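4.3 Checking the perception node before a session

Do this section after the calibration in 4.2. You need Wunar Control running and both hand-held grippers connected.

1. Open the Kutico viewer and load the profile "tabletop".
2. Set the image delay limit to 100 ms.
3. Wait until the state line shows READY — it can take about 25 seconds. 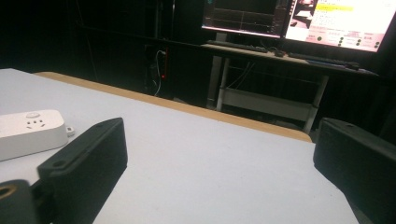 The segmentation model separates objects from the table by edge and by shade. A pale object on a pale surface is the hard case, and the white power strip on the white tabletop is a good test for it. If the mask leaks into the table, lower the edge threshold one step and load the profile again.

Note: the mask may be incomplete when the object is partly outside the view. Do not tune on such views.

4. Switch to the head view and put both grippers in the start pose, with the jaws open.
5. Check that the planner lists one object and two tools.
6. Record 800 samples and save them.
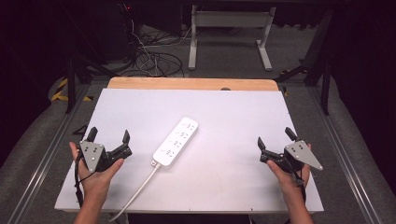

Figure 37. Start pose, head view: jaws open, power strip between the grippers.

Caution: do not change the profile while recording. The planner keeps the old limits until it is restarted.

Last updated: November 2020

Related sections
4.2 Calibration of the wrist views
4.4 Exporting to Wurness format
6.1 Planner error codes

Comments (2)
hinrichs_lab: Step 3 never reaches READY for me if the viewer was opened before Control.
mk: Same. Close both, start Control first.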